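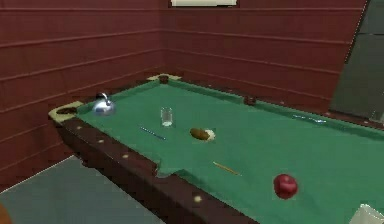

Trevor Bickerstaff wrote in to say that if a person has to drive the arm through every move then it isn't a robot, it's a very expensive pair of tongs, and could I please stop calling it teaching.

OK. Fair shot. Still wrong I think.

Quick answer, because I have to be out the door by four. Teaching is exactly the word. You sit there with the controls and you move the thing to the cup. Badly. Then again. Your elbow hurts. What gets saved is every little choice, how early you slow down, which side you come in from. None of which you could write down if I paid you. I tried! Wrote Hayley Holroyd half a page on picking up an apple and she sent it back with "but from where?" in the margin.

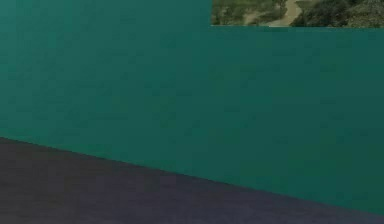
Simulated room, maybe a wall, and what looks like floor.

Where I do agree with Trevor: volume worship. Kasance put up 1,104 demos for one tabletop task last September and people clapped. I went thru a pile of them. Same operator, same lazy swing in from the right, over and over. Give me 280 from 5 different people, one of them left handed, one of them impatient. Hesitation too. Leave it in. Everybody wants to trim out the part where the driver stops and thinks, and that's the part I'd pay for.

Also, doing it in simulation doesn't make it less of a skill. Ryota Furukawa drives a simulated hand better than I drive the real one, and you can tell a session is his without looking at the name. Patient. Wide turns. Never rushes the last inch. 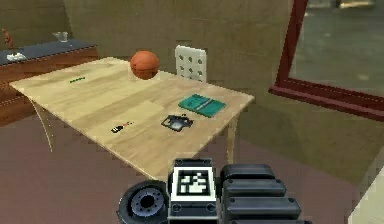 The gripper near the table, ball and book on top.

By hand or by remote? I go back and forth. Grabbing the arm and pushing it around feels more honest, you get the weight. But your own body is in the way, and you cheat, you look with your eyes and not thru its camera. Remote is slower and more anoying and I've come round to it. If you can only see what the robot sees you make robot sized decisions.

So no Trevor, not tongs. Pay the drivers properly, put there names on the data. More on the pay thing when I'm back from Noltdale.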